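Care of the Packet-Handling Arm: Workshop Tips

Revised April 5, 2025

The following recommendations apply to the tabletop arm at the Jastside workshop and to its gripper, cabling and work surface. They are intended for all persons who operate or clean the station. Questions should be addressed to Heather Goodwin.

Before starting

Wipe the tabletop with a barely damp cloth and dry it at once. Seasoning dust from a split packet is greasy and will work its way onto the fingertips. Household glass cleaner must not be used on the wood.

Check the cable from the base to the gripper by hand, with the power off. It should bend freely at every position of the arm and should never be pulled straight. If a tie has slipped, replace it; do not tighten the old one. A spare bag of ties is kept in the Steken drawer together with the hex keys.

Fingertips

Clean the fingertips with a lint-free cloth and isopropyl alcohol at the end of each shift. Film wrappers are slippery, and a tip with even a light coat of oil will slide along the seal when it should be closing on it. Worn tips are to be changed in pairs. Tighten the 2 screws on each tip evenly, a little at a time, and finish with the small driver only.

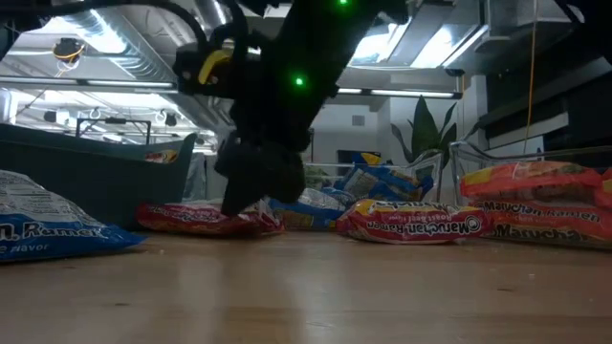

Closing force should be set with a full packet of noodles, as an empty wrapper gives a false reading. Begin low and raise the value in small steps until the packet lifts without turning. The present setting is 700 in the controller's own units. Any change is to be written in the log with the operator's initials - Waldemar Żak reviews the log before each service.

Flavors with softer wrappers may need a slower approach. Crushed noodles are usually the result of speed and seldom of force.

Bins

Return the bins to their taped outlines after refilling. A bin that has shifted by the width of a finger is enough to cause a missed pick. Torn packets should be discarded, not repaired with tape.

Periodic service

The joints are inspected every 21 days by Khoa Tô or Olanrewaju Usman. The next full calibration is planned for September. Operators should not remove any cover between inspections.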